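Progress report to the Lallance Fund
Project: Shape and color play material for preschool rooms, Wistanberg
Prepared by: Huệ Đinh, project coordinator
March 9, 2021

Dear Ms. Sotomayor,

With this report I inform you about the work done since our last report in October. I have tried to keep it short, and I will gladly send more details if you wish.

The project has the goal to give each participating preschool room one set of colored blocks and one work board. In October we had delivered 13 sets. Now we have delivered 49, and all of them are in daily use. The two rooms in the Hồ building, which had to wait for their shelves, received theirs last.

Blocks. We continue with the same shapes as before. Purificación Soler made a small change in the instruction sheet for teachers, where the word "prism" is now replaced by "block". Several teachers told us that they did not feel comfortable with the first word when they speak to children of four years. We also decided to keep the same shape in more than one color, so that the child can sort in two ways with the same pieces.

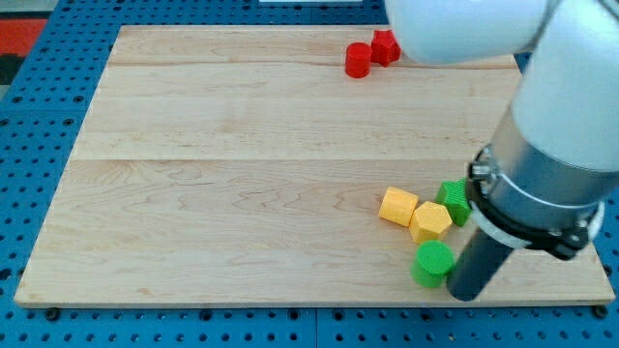

Red, yellow and green blocks on the maple board.

Boards. The work board was the most discussed point in this period. Some teachers asked for a cloth mat, which is lighter and easier to store. Oğuzhan Karaca tried both in his room and prefers the wood, as the blocks stand better on it and the children understand quickly where their work place begins and ends. We follow his advice for now. The boards come from the workshop Vimis, glued from planks, and we left them in their natural color. Two boards were returned to the workshop with a rough edge and were replaced without cost.

Training. Hòa Chu visited the rooms and showed the teachers the first sorting activities. The activity with groups was received very well: the child puts some blocks together in one place and others in another place, and then explains to a friend what the rule is. The explaining is difficult for the youngest ones, and we will prepare an easier version.

Budget. From the amount for materials, 3000 dollars remain. We ask for your permission to use it for replacement blocks, because the small stars are lost more often than the other shapes. No other change in the budget is requested.

Next steps. We will finish the easier activity sheet, collect the written comments of the teachers and send them to you together with the final report.

With kind regards and thanks for your support,
Huệ Đinh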